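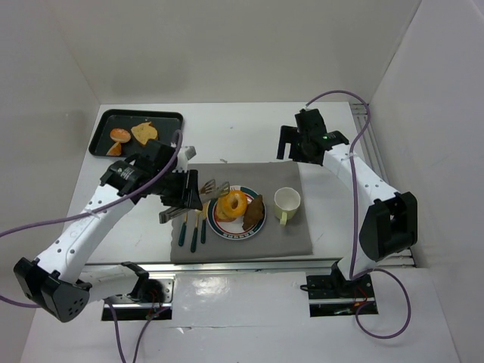 Cell 2, bread serving task. Left arm on the tongs, right arm parked over the table.

Support > Kastarau cells > Faults and stops > FAQ

Left arm dropping or crushing food – what we know so far

Updated April 28, 2022. Will tidy this up later.

What went wrong?
Left gripper lost its zero after a restart. Thought it was half open when it was shut. Squeezed the tongs far too hard, then let go of them over the plate. No one hurt, one chipped plate.

Is it the gripper or the software?
Software, mostly. Skorkberg build 1291 skips the homing step if the stop button was pressed mid-grip. Older builds don't seem to.

Can I keep running?
Yes, but home both grippers by hand after every stop. And cap grip force at 80 in the Jitaru panel. Not higher, even if the tongs slip a bit.

The tongs slip at 80. Now what?
Grip further down the handle. Still slipping – swap tongs. Don't raise the cap.

Does the right arm do it too?
Not seen yet. Same gripper, same build, so treat it the same.

Error 7 comes up and won't clear?
Cable. Check the purple one isn't snagged at the wrist, and that the ties are still on. Power off first, then reseat teh plug.

Can I reach in to grab a dropped bun?
No. Not on pause either, pause leaves the motors live. Full stop, wait for the arms to settle, then open up.

When's the fix?
Sillitz are testing one. Was promised sooner, now looks like September.

Who do I tell if it happens again?
Yhon Sánchez. Send the log and the time of the stop, dont restart befor you've saved it.

We use cookies to keep you signed in. Accept | Settings

Contact support | © 2022 Kastarau | Back to top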